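**Appel à participation – Guides et accompagnateurs saisonniers, parcs naturels de la côte pacifique**

L'association Koivisto, organisatrice de séjours d'observation de la nature au Costa Rica, recrute neuf accompagnateurs francophones pour la saison qui débute en novembre. Les personnes retenues encadreront des groupes de voyageurs dans les forêts humides et les mangroves, sous la responsabilité de Mme Siham Abou Jaoude, coordinatrice des programmes.

**Missions**

- accueillir les participants et présenter les consignes propres à chaque réserve ;
- conduire les sorties à pied et en bateau, dont la première part à 5 h 30 ;
- tenir le carnet d'observations et le remettre à M. Yurii Didenko, responsable scientifique. 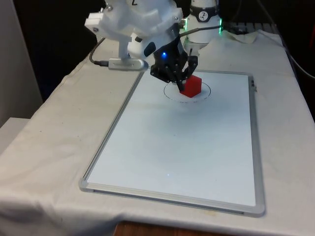
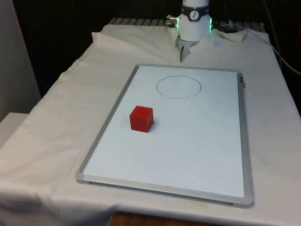 **Profil recherché**

Une expérience de l'encadrement en milieu naturel est exigée, ainsi qu'un brevet de secourisme en cours de validité. La maîtrise de l'espagnol courant est indispensable ; des notions d'ornithologie tropicale seront appréciées. Les candidats doivent pouvoir marcher plusieurs heures par temps chaud et humide.

**Conditions**

Contrat saisonnier, logement en chambre double à la station de Plollum et repas pris en charge. Une indemnité de 200 euros est versée pour l'équipement personnel. Le billet d'avion est remboursé sur justificatif à l'issue du contrat.

**Candidature**

Le dossier comprend un curriculum vitæ, une lettre de motivation et la copie des diplômes. Il est à adresser à M. Asger Bjarnason, service du recrutement, sous la référence 141. Les dossiers incomplets ne seront pas examinés. Les entretiens se dérouleront à distance, en français et en espagnol.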